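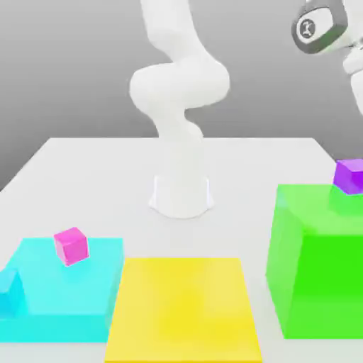 Two cubes, one empty yellow pad. From the simulation Davina sent over.

1/7/24

Davina Kerr is at it again. She has gone to work for Remmont, who mean to have a machine tidying kitchens by December, and she sends me things to change my mind. Today it was the one I've stuck in at the top. White arm, white table, a pink cube on a blue block and a purple one up on a green block. The job, she says, is to get both cubes on to the yellow square and stack them. They ran it 1000 times overnight on the computer and she is very proud of how many came off.

I wrote back asking where the crumbs were. She didn't like that.

But look at the table. Not a mug on it, no post, no sticky patch where the jam was. My own kitchen table has never been that bare, not even the day we moved in. I spent 60 minutes this morning getting the breakfast things off it and the wash put away, and there wasn't a cube among the lot. One sock inside another sock. A lid that belongs to no box. The good knife under the newspaper, which I found with my thumb.

Cormac takes her side, more or less. He did 5 years on the packing line at Pollura and says the arms there were fine as long as every carton came down the same way round. When one came down squashed they stopped and a bell rang and he went and sorted it. He tells this as a point in their favour. I said it sounded as if he was the one doing the job.

I'll give her this much — picking up a small thing from one height and setting it down at another is most of what unloading a dishwasher is. I can see why you'd start there. I just don't think you get from there to my dishwasher by Christmas, and I've told her I'll put 200 pounds on it. No answer yet.

Must ring Prenimthorpe about the boiler. Cormac has left the pan to soak again.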